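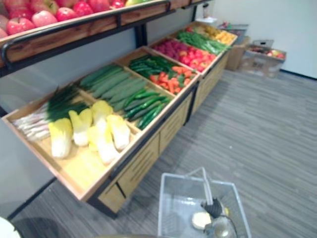

The produce stand from the robot's side, basket up front.

So I promised a few of you a post on how we keep the shopping robot going, and it's been a long month, so get a coffee. The robot is called Tipoki (Kacper named it, don't ask me) and its whole job is to carry a basket along our practice produce stand and put the right things in it. My job is everything that wears out, comes loose or drifts.

The basket handle was December's headache. Tipoki kept losing its hold halfway down the stand, always on the turn, and the basket would swing around and slap the bins. I blamed the fingers, obviously. New pads, same problem. Then Kacper Makowska sat down with the logs one evening and noticed the grip motor was backing off a hair every time the base rotated. There's a setting for holding force during travel, separate from the one for picking, and ours had gone back to the factory value after the last update. I had no idea it did that! I put it back up, ran the route 6 times without a drop, and went home happy.

While I had the gripper off I did the full service anyway. The pads come off with two little screws on each side, and you want to put those in a dish the second they're out (I've been on my knees on that carpet with a magnet more than once). Wipe the finger faces, check for side play, new pads on, and then close it slowly on a feeler gauge to see that both fingers arrive together. Ours were out by a bit. There's a shim for that from Dostunari, who make the gripper, and it took me longer to find the packet than to fit the thing.

We're on pad set number six now, by the way. Dostunari says to change them at 3,000 grips and I used to think that was them wanting to sell pads. It isn't. Past that they go shiny and the apples start to slide.

Next was the camera. Any time the head gets bumped, the robot's idea of where the bins are goes off, and the tilted bins make it worse than a flat table would. You get away with it on the cabbage, which is huge. You do not get away with it on green beans. So I run the Stunetti calibration with the printed board propped in the nearest bin, then in the far one, and compare. If the two don't agree I do it over — no point being polite about it. This time it was fine on the second go.

Tariq Ghauri asked in the comments last time whether we ever change the layout. We do! Every time the produce moves around I re-teach the stopping points along the stand, and the one at the far end by the wall is the fussy one. Not much room to swing an elbow there, so I bring the left arm in first and only then let it reach. Forget that step and you'll hear it.

Still on my list: the wheels pick up carpet fluff like you wouldn't believe, and the left shoulder has a tick at low speed that I don't love. I've written to Cadel for a replacement cover so I can get in and look at the cable without taping everything back together afterward. Will report back when it shows up.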